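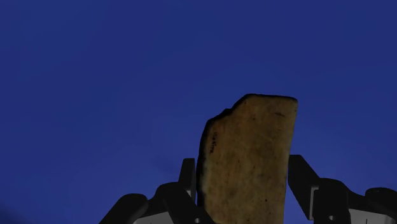
Draston Evening Institute – Model & Miniature Workshop

Courses > Hobby Crafts > Miniature Painting > Handout 3

Posted in September by Ulises Ñahui
2 comments

Washes and drybrushing. Notes from the session, typed up fast so excuse the mess.

Prime first. Gray or black, thin coats, leave it overnight if you can. If the primer feels fuzzy you sprayed from too far off. Strip it, start again.

Base coat – 2 thin coats, never one thick. Paint should move like milk. Most of the Ilcombe regiment figures I saw last week had paint sitting in the belt buckles. Wick it out with a damp brush before it drys.

Wash: brown for leather, skin, brass. Black for steel. Load the brush, touch it to the recess, let it run in. Dont go back over a wash that's half set, you get tide marks.

Drybrush after the wash. Old brush, flat, wipe nearly all the paint off on a paper towel. Light strokes across the raised edges. Coats and cloaks: go down the folds.

Uniform colors for the 1892 project: see the Nirnomer sheet, page 142. The red is darker than you think. Mix in a touch of brown, no black. 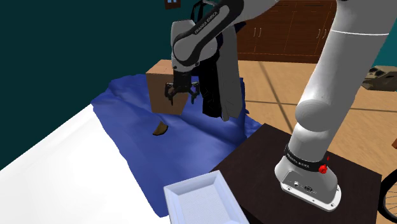 Pap asked if you can varnish straight after the wash and drybrush afterward, to protect the first layers. Yes, matte varnish only, full day to cure. Gloss is too slick, the drybrush skids off it.

Basing – glue, sand, tap off the extra. Paint the rim last.

For next time: 3 figures base coated, one spare for practise. Bring your own old brush, the class ones are worn to nothing.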